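The Slowest Secretary in Virbridge

A shared workshop set out to build a machine that clears a desk. The desk is taking its time.

The Tretent workshop occupies the back half of what used to be a carpet showroom, and it smells of flux, coffee and, in humid weather, carpet. Members pay by the month for a shelf, a key and the right to complain about the laser cutter. For most of the past year, the largest thing in the place has been a project called Skellier, whose stated aim is to put pens away.

You may already own a device that puts pens away. It is at the end of your wrist. The Skellier crew has heard this joke from every person who has come through the door, and they have stopped pretending to laugh at it.

They bought the arms secondhand, three months apart, and paid for them by selling a lathe that several people still bring up at meetings. The grippers don't match. One has flat jaws and holds a thin object well, provided the object arrives at the correct angle. The other has a pair of rounded fingertips and a more forgiving disposition. Getting both to answer to the same software took most of the winter. The software is called Holovko, after nothing anyone will admit to, and it has a settings page with 18 sliders. Four people understand the sliders, and they disagree.

I spent several evenings there this spring, mostly on a stool with one short leg. The work looks a lot like waiting. Someone lays out a few household things on a white table. Someone else types. An arm considers its position for a while, moves the width of a hand and stops, and then comes a discussion about lighting. The white tabletop was itself the result of a long argument. It replaced a varnished door that threw glare into everything.

Pens have been the hard part. A pen rolls. It is shiny on one side and shinier on the other, and it is so thin that a small error in height means the fingers close on air or try to pick up the table. The log for April lists 200 attempts at a single pen and records 19 as clean. Entries for the rest include "no," "sort of," "no" again, and one that just says "floor."

Nobody seemed especially discouraged. A pot of chili appeared at eight each night, and by nine the group had usually moved on to whether the pen should go into its cup point up or point down. The point-down faction is larger. The point-up faction has the better spreadsheet.

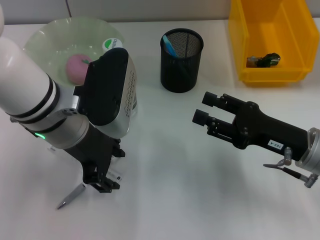 VIRBRIDGE, May 18, 2026

On my last visit the flat jaws had hold of a silver pen, its tip down on the white tabletop. The mesh cup stood farther back with a light blue marker already in it, and the other gripper had its fingers open, like a relative waiting to be handed the baby. I was told to keep my elbows off the table. Then the sliders came up again, and I went to see about the chili.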